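Prirbridge EV Listings: data card

What it is

A table of electric cars and vans that have been announced, shown, promised or, in a few cases, sold. It covers 402 models from brands entering or re-entering the European market. Each row is one model in one market, so the Zaltier saloon appears several times under several names, which was Zaltier's idea.

Where it comes from

Press releases, dealer price lists and show brochures, typed in by hand. Jonalyn Lumbao did most of the typing and all of the arguing over spelling. Bạch is spelt Bạch, with the mark under the a. If your software turns it into a question mark, please fix your software before opening an issue.

Columns

brand — as printed on the badge
model — as printed in the brochure, including any exclamation marks
status — concept, announced, on sale, withdrawn, or "soon"
range_km — the maker's own figure, with all the optimism left in
payload_kg — vans only, blank for cars
first_shown — month only
notes — free text, of mixed temper

"Soon" is kept apart from "announced" on purpose. The Predero coupé has been "soon" in every release so far, and we saw no reason to promote it. 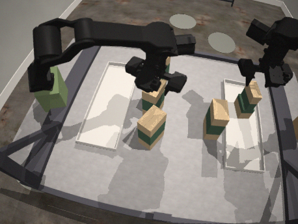
Two black robot arms over a light-grey tabletop (computer render).

Known problems

Range figures under 200 km are nearly all vans. Figures over 900 km are nearly all concept cars, and we suggest leaving them out of any average you plan to show to another person. The test cycle is often not stated, and we have not guessed.

Prices were dropped in version 2. Half were before tax, some were before grants, and one was a monthly payment that had wandered into the wrong column and made a Zaltier estate look like the bargain of the century.

Withdrawn models stay in. Please don't send patches deleting them.

Files

listings.csv — the table
brands.csv — brand, parent company, home market
changes.txt — what we broke, and in which version

Use

Free for any purpose if you name Prirbridge as the source. Corrections are welcome with a link to the brochure. "My cousin works at the dealership" is not a link, though Jonalyn will read it.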